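Grudwood Maple Board — Care and Use Guide
Section 3: Seasoning and Oiling the Board
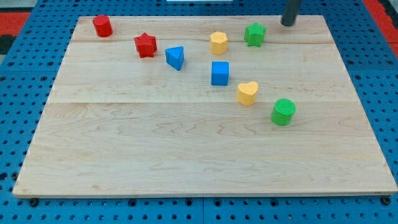
Fig. 3-1. Maple board, grain side up, with small colored blocks on the upper half.

Read this section before you use the board with food. The board leaves the factory with one light coat of oil, enough for shipping and storage. It needs three more coats before first use and a fresh coat from time to time after that.

The color of maple varies from plank to plank. Seams between planks, streaks and wavy marks in the grain are normal and are not covered by the warranty.

3.1 What you need

Grudwood Board Oil or any food-grade mineral oil
Two clean, lint-free cotton cloths
Sanding pad, 220 grit or finer
Mild dish soap
A flat rack or four spacers of equal height

CAUTION: Do not use olive, corn, sunflower or other cooking oils. They turn sticky and sour in the wood and are hard to remove.

CAUTION: If you use a drying oil such as linseed or tung, read the label first. Cloths soaked in these oils can heat up and catch fire. Lay them flat outdoors to dry before you throw them away.

3.2 Before first use

1. Remove the wrapping and the paper band. Keep the band, as the batch number is printed on it.
2. Wash both faces and all four edges with warm water and a little dish soap. Do not soak.
3. Wipe with a dry cloth and stand the board on one long edge overnight.
4. Run your hand over both faces. If the grain feels raised or fuzzy, sand lightly in the direction of the grain and wipe off the dust.
5. Pour a small pool of oil in the center of the board and spread it with a cloth. Cover the whole face in an even, wet film.
6. Oil the edges. End grain takes up more oil than the faces, so go over the short ends twice.
7. Turn the board over onto the rack and oil the other face.
8. Wait at least 40 minutes, then wipe off any oil that is still on the surface.
9. Repeat steps 5 to 8 two more times. You can do this on the same day or over several days.

NOTE: Always oil both faces. A board oiled on one side only will take up moisture unevenly and may cup.

3.3 Regular oiling

For a board in daily use, oil once a month. In January and other dry, heated months, check it every two weeks. To check, flick a few drops of water on the surface. If the drops bead up, the finish is good. If they sink in and leave dark spots, let the board dry and apply one coat as in steps 5 to 8.

The 770 and 770-L boards have a juice groove on one face. Work the oil into the groove with a corner of the cloth and blot it dry afterward — oil left standing in the groove will collect crumbs and dust.

3.4 Stains and odors

1. Sprinkle coarse salt over the area.
2. Rub with half a lemon, cut side down, for one minute.
3. Leave for five minutes, rinse and dry.
4. Let the board dry overnight, then apply one coat of oil.

Deep stains from beets, berries or turmeric may need light sanding. Sand a wide area so you do not leave a dip.

3.5 Things to avoid

Do not put the board in a dishwasher, oven or microwave.
Do not leave it in standing water or under a wet towel.
Do not store it flat against a wall behind the stove.
Do not use bleach at full strength.

3.6 If the board warps

A slight bow can often be corrected. Lay the board with the hollow side down on a damp towel for a few hours, then stand it on edge to dry for two days. Check it against a straight counter edge. Repeat once if needed, then oil both faces.

If a seam has opened, stop using the board with food and contact the dealer you bought it from. Have the batch number ready. Do not fill the gap with household glue.

Replacement oil is listed in Section 5 as part 148, and the sanding pad as part 217.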